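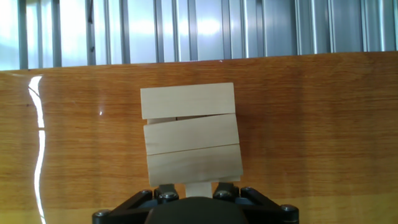
Three wooden blocks, stacked and slightly out of line.

How to check an online petition before you sign or share it

Posted 7/12/21

A petition with a big number on it looks like proof of something. Usually it proves that a form was easy to fill in. I spend 9 minutes on each one before my name goes near it.

1. Find the target. Who is being asked to act, and can they? The Plelano water petition passed 25 thousand names in July and was addressed to a council with no say over the wells.

2. Find the owner. Look for a group, a mailing address and a way to reach a human being. "Concerned citizens" is a mood. If the page sits on a host like Entili, click through to the account and see what else it has started.

3. Read the demand twice. "Stand with Grustau" asks for nothing. "Reopen the Grustau clinic by fall" can be granted or refused.

4. Search for local coverage. Try the town name plus the issue, and skip anything that only quotes the petition. I once found 17 articles that all led back to one post.

5. Read the privacy terms. Dirkum's form had over three boxes already ticked, one of them for fundraising calls. Untick them.

6. Look for a delivery plan — a date, a meeting, a named office. Without one, your signature is an email address on a list.

If it passes, sign it, then write to the target yourself. Keep a copy of the letter.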